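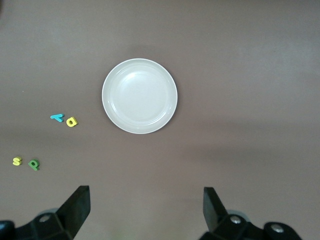

1 May 2018

Benudeo handset, second board revision, battery and charging. Carrying on from the January notes, which stopped at the swollen cell.

Three phones on the bench. A and B have the new Vomar cell, C still has the old one as a control. All on the Trermont firmware build from last week with the radio off, screen at half brightness, auto brightness disabled. Forgot to disable it on B for the first run, so that run is thrown out and B starts again at cycle 1.

Charging from 10 per cent:
A reached 63 per cent before the current stepped down. Back cover warm near the camera, nothing alarming.
C stepped down earlier, as it did in January. Didn't wait for full.
B not done.

The step-down on A doesn't line up with the table in the firmware. The table says it should hold the higher current for longer. Either the thermistor reads high or the table in this build is the old one. Checked the thermistor against the bench probe with the phone off and they agree. Haven't checked it under load. Need to pull the build log and see which table went in.

USB port on C is getting sloppy. The cable drops out if the phone is nudged, and it did so twice during logging. The gaps in the log are that, not the charger chip. Don't chase it. If someone has the hot air station going this week, please swap the port.

Standby: left A overnight with the radio on and one account syncing. Lost more than I'd like. Most of the wakeups come from the modem, and the rest from the proximity sensor, which should be asleep when the screen is off. Same fault we had on the first board and I thought it was fixed. Colour of the status light is wrong as well (green while charging, should be amber), but that's low priority.

Rivadeneira sent the revised case drawings. The battery bay is a touch deeper, so the foam pad can go back in. Sixteen sample cases to come, no shipping date. Asked them again about the side button travel and got no answer on that part.

Cycle test target is still 600 on the new cell. At the present rate the rig won't get there before the cases arrive, so start B tonight and leave it going.

To do:
Pull build log, compare charge tables
Thermistor under load, A first
Restart B from cycle 1, auto brightness OFF
New port on C
Proximity sensor wakeups, look at the old fix
Label the spare cells, old and new are in the same drawer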